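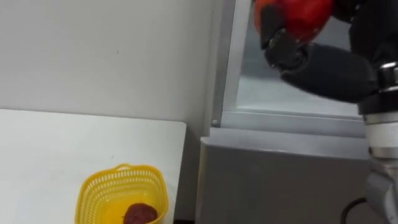 Castley two-finger gripper, padded version — review after a bad week

Two stars. Would have been four in August.

Short version: grips nicely, lets go when it shouldn't, and the software doesn't tell you when it has. If all you move is produce over a soft surface you may never care. If people stand near your arm, read on.

We bought the gripper to go on the arm we already had. Job is simple. Produce goes from one place into a basket, over and over, different shapes and sizes. Apples, peppers, tomatoes, now and then a lemon. Our old gripper bruised everything so the padding was the whole selling point for us. And the padding is good, I'll say that first. Thick, a bit grippy to the touch, wipes clean with a damp cloth. No bruises on apples at all once we had the force turned down. Peppers are harder because the skin is slick and they aren't round, but it handled those too, for months.

Setup was fine. Bolts straight on, one cable, the manual is short and mostly right. (The drawing on the fold-out page has the connector upside down. Don't force it.) Ran the first cycles the same afternoon.

Now the fault.

Last week it started dropping things. Always at the top of the lift, always when the wrist turned to come back over the table. Not a slow slip either. The fingers just open a little, the thing falls, then they close again on nothing and the arm carries on to the basket and "places" it. Log says the grasp held the entire way. Cycle 1307 was the first one I have on record, a tomato, straight down the front of the cabinet and onto the floor. I blamed the tomato. Then a pepper. Then two apples in one morning.

Things I tried, in order:

New force setting, higher. Fewer drops, but marks on the tomatoes.
Slower wrist turn. Helped some.
Cleaned the pads. No change.
Reinstalled the driver. No change, lost my saved settings, thanks.
Swapped the cable for the spare. Drops stopped dead.

So, the cable. It had been routed with too tight a bend and when the wrist went past a certain angle it pulled at the plug. Power to the fingers cuts for a moment and comes back. Tõnu Kairys found the spot by wiggling it with the arm stopped, you could hear the fingers click every time. Our routing was partly to blame, fine. But the manual's own picture shows nearly the same bend, and there is no strain relief in the box. A bit of plastic. Come on.

The bigger complaint is the missing alarm. A gripper that loses power mid-carry should fault and stop the arm. This one wakes up, closes, and reports the last state it remembers. That is a safety problem — with an apple it's a mess, with something heavy or sharp it's someone's foot. And the closing part worries me more than the drop. Iveta Hrnčiar went to catch a falling pepper by reflex and the fingers shut right where her hand would have been a second later. No harm done, she pulled back in time. The force is set low on ours. Yours might not be.

We now have a rule that no hands go past the table edge unless the arm is stopped with the button, dropped fruit stays on the floor till then. Should have had that rule from the start, yes. I also wrote a check that compares finger width before and after each turn and halts if it changed. Took me an evening. Should have shipped with it.

Support: bought through Stuvport, who answered fast and sent a replacement cable without arguing. Castley themselves took longer. They asked for logs, I sent logs, they said the logs showed no fault. Well no, that's teh point of my email. Sent them again with a video. Reply says the power loss flag is "available in a later version", no date given. Our unit is on firmware 2074 and the updater says its up to date.

Good
Padding is excellent on soft stuff
Easy to mount
Quiet
Seller was decent

Bad
No strain relief, poor cable drawing
Cuts out and recovers without any warning
Log can't be trusted for whether it's holding something
Settings wiped on reinstall

Would I buy it again? For the pads, maybe. I'd budget for a proper cable clip and a better cable from day one, and I wouldn't run it near people without your own check in the loop. Žukauskas makes a similar one that costs more, haven't used it so can't compare. If anyone has, post below, especially what it does when you pull the plug half way through a carry.

Will bump to three stars if the firmware turns up.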